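Replacing the drum in my Tritier laser printer

My printer started putting a gray stripe down the left side of every page in June. It was faint at first. I ignored it for a couple of weeks, as I mostly print shipping labels and nobody at the post office cares. Then I had to print a lease for my tenant, Fernanda Matos, and the stripe ran right through the first word of every line. She signed it anyway, but I figured it was time.

The printer is a Tritier, the small black and white one with the flip-down front. I bought it used and it has printed more than I would have guessed. The status page said 3723 pages on the current drum. You get that page by holding the Go button until the light blinks twice and then letting go. If you hold it too long it prints the network settings, and you have to start over.

First I tried the cheap fixes. I slid the green tab on the drum unit back and forth a dozen times, which cleans the wire inside. The stripe got lighter for one page and came back. I swapped in a new toner cartridge I had on the shelf. Same stripe. So it was the drum.

The toner and the drum are separate parts on this machine. The toner cartridge clips into the drum unit and the two come out together. A lot of people order the wrong one, and the store listings don't help, with both parts called "black cartridge" half the time. Check the part number molded into the plastic on the side and match it to the listing.

The Tritier drum was priced at more than I paid for the printer. Valente sells a compatible one for $61, and I went with that from a seller called Stingate. It took six days to get here. The box had a dent in one corner but the drum was in a sealed black bag and looked fine.

Putting it in is easy. Turn the printer off, open the front, pull the whole assembly straight out and set it on newspaper. Push down the blue lever to let go of the toner cartridge. Click the cartridge into the new drum unit, slide it back in and close the front. Don't touch the shiny roller, and don't leave the new drum sitting in the sun while you look for a place to put the old one.

The step I missed is the counter. The printer can't tell that the drum is new, so it kept showing the "replace drum" light and I thought I had a bad part. The leaflet from Valente was four lines long and none of them mentioned it. I found the answer in an old comment on the Flendamar forum by Rosário Abreu, who had the same model. With the front cover open, hold Go for 13 seconds until all the lights come on, then close the cover. That was all it needed.

The first few pages had small specks on them. By the tenth page they were clean, and the stripe was gone. 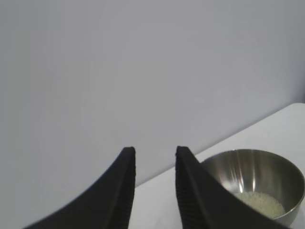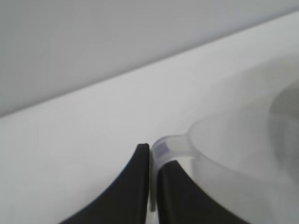
Toner is the other thing to plan for. A little always falls out when you separate the two parts, and it is finer than flour. Wipe it up with a dry paper towel, or a damp one with cold water – never hot, which makes it stick. Don't use a regular vacuum either. If you have one of the older refill kits where you pour the powder in from a bottle, use a plastic funnel, see-through like the funnel-shaped object in the second picture, so you can watch the powder going down and stop before it backs up. I did two refills that way on my last printer and gave it up. The mess wasn't worth the savings, and the second refill printed lighter than the first.

The old drum is in a bag in the garage. Tritier takes them back by mail, but the label has to be printed from their site, and I haven't gotten to it. I'll add a note when the Valente drum reaches its first thousand pages.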